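Right, it's a grey afternoon and I have a pot of tea, so you're getting my thread on old rose-print fabrics and why I've gone completely daft over them. Mute me now if florals aren't your thing! 🧵

It started with a box lot at Famthorpe last August. I was bidding on the buttons. Under the buttons were 36 offcuts of furnishing cotton, nearly all roses, and I sat on the kitchen floor going through them until it got dark.

First thing I learned: find the repeat. Pick one flower you'd know again (a bud with a bent stem, say) and run your finger along until you meet it a second time. Measure between the two. That's your repeat, and it tells you loads about how the cloth was meant to be used.

Big repeats want curtains. Small ones want cushions, aprons, a lampshade. I cut a huge cabbage rose up for napkins once and ended up with one lovely napkin and five that were mostly leaf. Still cross about it.

Second thing: look for the little filler flowers. Anyone can fall for the rose! But the bits tucked in between are where you see how much care the designer took.

Ginette Coste (she taught the evening class I did, and she is a marvel) used to make us cover the roses with our hands and only draw what was left. Try it. You notice gaps, stems going nowhere, a daisy somebody has clearly used four times and turned round.

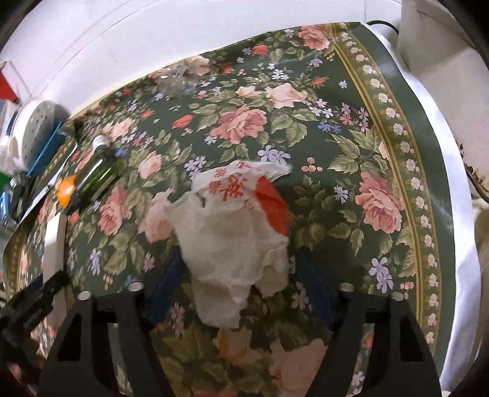 Colour next, my favourite bit. The old rule I was given was one warm family, one cool family, and a ground that lets both of them breathe. Green is brilliant for this and people are scared of it. On the cloth in my photo you've got pink and salmon roses for the warm side, then lilac and blue star-shaped flowers for the cool, and the green underneath stops the whole lot from going sugary. Those tiny red rosebuds are doing a lot of work too, I'd miss them if they went.

Someone's asked about money. You don't need much! Tablecloths are the bargain of the whole hobby because there's so much fabric in one and hardly anyone looks. Check the middle for stains, then the folds for wear, then hold it up to a window.

Dealers' names for patterns are a muddle, by the way. I have two pieces both sold to me as "Mullik" and they don't share a single flower. Frans Van Rooij keeps a card index with more than 400 patterns in it, each with a snippet stapled on, and even he has a drawer marked "no idea".

(Frans, if you're reading, I still want to come and see the drawer.)

Washing: cool water, plain soap, test a corner first with a damp white hankie. If red comes off on the hankie, leave it alone and air it on the line instead. I lost a gorgeous border print to impatience and I'm not ready to talk about it.

Ironing: wrong side, while it's still a bit damp. A glazed cotton can lose its shine for good if you drench it, so leave those well away from the sink.

Next job is a quilt from the Famthorpe bits. Ginette says to put the busiest prints at the edges and I want them all in the middle, so we'll see who wins. Show me your roses please, the uglier the better! 🌹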